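14 shares
4 comments

Jaqueline Espinoza keeps a notebook for every machine she has ever looked after, and the one for the bench arm at Zodatard is already fat with sticky tabs. She pulled it out before I had even sat down, and we were a good way into the story of a stripped screw before I remembered to start my recorder.

"People think the arm is the hard part," she told me, laughing. "The arm is lovely! I hardly touch the arm. My whole life is the fingers." Most mornings start with her closing the gripper on a strip of paper and giving it a tug (a trick she learned in her first job, at Vallano, and has never found a reason to give up). If the paper slides out easily on one side, she knows the fingers have drifted out of parallel, and out comes the hex key. 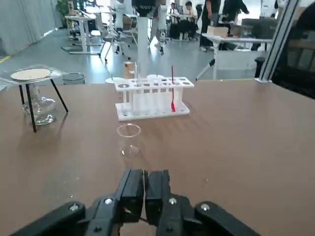 Glassware, she went on, is what made her so fussy. A gripper that is a hair out of line will pick up a cardboard box all day long and you'd never know, but ask it to hold a beaker and it wants to tip the thing sideways. She wipes the fingers down with a lint-free cloth, checks the screws on the housing by hand, and then runs 11 slow open-and-close cycles while she drinks her coffee and listens.

"You can hear it when it's dry," she said. "It's a little chirp, like a shoe on a gym floor." Her notebook says to grease the slides every 700 hours, though she admits she usually gets to it sooner, just for her own peace of mind.

The stripped screw, by the way, happened last July, at cycle 1145 of a long overnight run. The replacement had to come from Akande and took four days, and she still sounds a bit sore about it. She has kept a jar of spares in her desk drawer ever since, and she was kind enough to show me that too.

I asked whether she'd ever hand the notebook over to somebody else. She thought about it for quite a while. "I'd let them photocopy it," she said.

Posted May 30, 2026
Share 14 | Comments 4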